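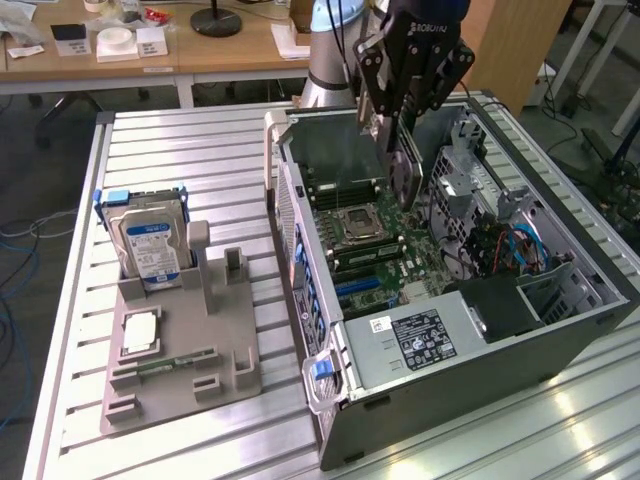
How long does it take to take apart an old desktop computer?

For a normal tower it needs one morning if you work slowly, and you should add one more hour if you also want to clean the parts and write down what you have.

Welcome to the gallery of our parts bench. We are a small repair workshop called Wandis, and since June we open old towers, take out what can still be used, and sort it. Many visitors of our page wrote to ask how such a computer looks inside before they open their own. So we made this page, with a line or two for each part. It is not a full manual. Please read it as notes from people who like this work and who make mistakes also.

The opened tower
The case lies on its side on the slotted aluminum bench, with a black cooling fan held above the right part of the green board. The removed components go to the taupe tray on the left, so the case stays free for the hands.

The place
We like this bench very much. Small screws can fall in the slots, this is true, but a long part can rest there without rolling. The desk with the wooden top and the light-brown cabinet stand behind it. We bought our magnetic bowls and the good screwdrivers from Trendeo, and we have only one complaint — the small handle is too smooth when your fingers are tired.

The fan
A fan is the easiest part to save. Before you pull it out, follow its cable to the connector and open the connector first. We clean the blades with a soft brush and hold them still with one finger while we do it. If a fan makes noise after cleaning, we do not repair it a second time.

The processor socket
The square socket in its metal frame is close to the center of the board. Never touch the inside of a socket with a brush or a cloth. We did it once, on a board from the Grgić school lot, and the board did not start again.

The memory
There are two banks of black slots on this board, one on each side of the socket. On most boards you push the small clips at the end of the slot and the module comes up by itself. Write down which slot was used, if you want to build the same machine again. We use a soft pencil and paper tape for this.

The blue slot
The bright blue expansion slot is easy to find, and it has a dark one beneath it. Different makers use different colors, so please do not trust the color alone. Read the manual of your board or the small letters printed next to the slot. When you take a card out, first remove the screw at the back of the case. It sounds simple, but every beginner in our Sunday course forgets this screw, and I forgot it too.

The heatsink
To the right of the dark slot there is a pale silver heatsink. We leave this kind on the board. Dust between the thin metal parts comes out with air, in short pushes, from a distance of 10 centimeters.

The blue clips
On the narrow side of the case there is a row of blue clips beside the expansion openings, and also a grey mesh vent. Old plastic clips can break if the room is cold, so in winter we wait a little before we open them. A broken clip can be replaced with a normal screw in many cases.

The cables
A bundle of blue, red and black wires makes a loop against the right wall of the case, near a group of black connectors. Do not pull on wires. Hold the connector at its plastic body and move it a little from side to side. When all is free, we tie every bundle with one piece of cotton string — no plastic ties, because we must cut them again later.

The power supply
The grey cover on the near side carries a black label with rows of very small text. We photograph such labels before anything else, as later it is difficult to read them with the lamp reflecting. We do not open power supplies in our workshop and we ask you not to do this at home. They can hold electricity after the plug is out. Ours go closed to Plustarix, who collect from us every 3 weeks.

The drive bays
In the lower right corner is the grey metal structure for the drives, with its cut-out openings. The drives themselves we keep in a locked drawer until they are erased. If you bring us a computer, please save your photos and letters first. We cannot search for them afterwards.

Our list has now 193 saved parts, most of them fans and memory modules. The list is on paper at the door and you are welcome to look in it. We open at 11 and the bell is on the left side of the gate. If you need one special part, write us the model of your board and we will look in the boxes.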